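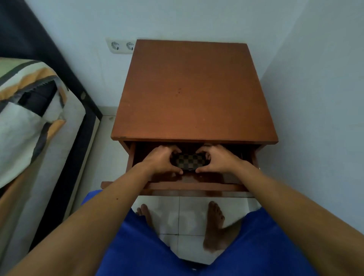 Write the Task Rule Before the Task

Most household manipulation standards I have read are strict on force and speed and vague on what counts as done. "Tidy the bedside" is not a specification. It has no end state, no object list and no limit on what may be opened. A machine trained against that phrase will be graded by whoever happens to review it that day.

I sat on the Malard working group for 2 years, and our draft had 9 clauses on drawers. It covered pull distance, contact with the front panel and how far the drawer may stay out while another step is under way. It had no clause on contents. A phone lying face down in a drawer is a private item with a fragile side, and the rule should name both facts. Samran Rattanakul proposed a contents clause in July and it was put off. I think that was a mistake.

Small tools are the harder case. A manicure set has straps, a hinge and slots, and several of its pieces are thin, shiny and pointed. People handle one with both hands, and the hands cover much of what a camera needs.
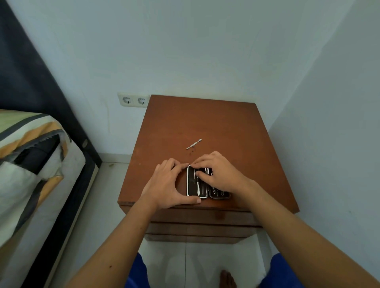

Manicure case open on a bedside cabinet, one hand at its left edge and the other over the tools.

Three rules would help. First, a piece that is out of the case has to be listed as out before the case is closed. Second, a strap is a fastener and gets its own step, with its own pass or fail. Third, a hidden tool is recorded as unknown. Annotators at Prosley used to fill in hidden tools from memory - a habit that makes the labels look better than the evidence.

Jaruwan Sangkhawat objects that this slows labeling, and she is right.

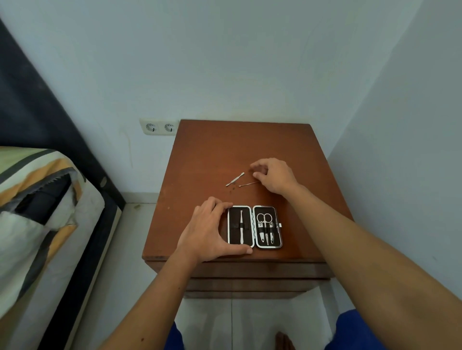

Her team logged 235 clips under the old sheet in the time it took mine to log far fewer. But speed on a loose rule buys records that have to be opened again, and in our last audit 430 entries went back for exactly that. I would accept a shorter sheet for soft goods, where a missed fold does no harm. For pointed metal I would keep every line, and I would ask Malard to put the contents clause back on the table before the next draft goes out.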